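Workshop tips: keeping a two-arm bench safe and tidy

Updated 1/23/18

Quick one this time, as the Jidach bench is being rebuilt and I keep getting asked the same things. These are our house rules for small robot arms doing household jobs — cloths, trays, pegs, that sort of thing. Not a legal standard. Read the proper one for your machine as well.

Before power on
Bolts on the base first. Every one, by hand, then with the key.
Rail clean, no crumbs or offcuts under the mounts.
Cables: follow each one from end to end with a finger. Enough slack for full reach, not so much it can catch a gripper. We allow 12 cm of spare at the wrist.
Stop button where you can hit it without leaning over the table. Test it. Yes, every morning.

Setting out the work
Soft things only go in once the arms are parked. Cloths flat or loosely bunched, never knotted. Trays inside the marked reach, which on our bench is 600 mm from the rail. Anything tall (poles, racks, airers) goes to the side and gets a good shove to check it wont topple.
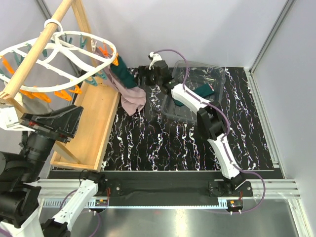 Two arms on the rail, cloth in the clear tray, peg rack at the left.

Keep pegs clipped on when not in use. A loose peg under a gripper is a cracked peg, and they fly.

While its running
Hands out. No "just straightening" a cloth. Stop, park, then reach in.
One person calls the moves, the other watches cables.
Slow speed for anything new — we stay at 73 mm a second until a job has gone through clean ten times.
Sleeves up, lanyards off, long hair tied back.

Bare circuit boards
Cover them if there is any water near, damp washing included. Short wires are fine, tugged wires are not. Never wipe round them with the power on.

After
Park, power off, then tidy. Wipe the top with a barely damp cloth and dry it. Write down any knock or odd noise in the log, even if teh job finished. Grakovley sheet 103 has the blank log page, print a stack.

Next full check of the list is August. Pole clamps to be added once the Pumel ones arrive.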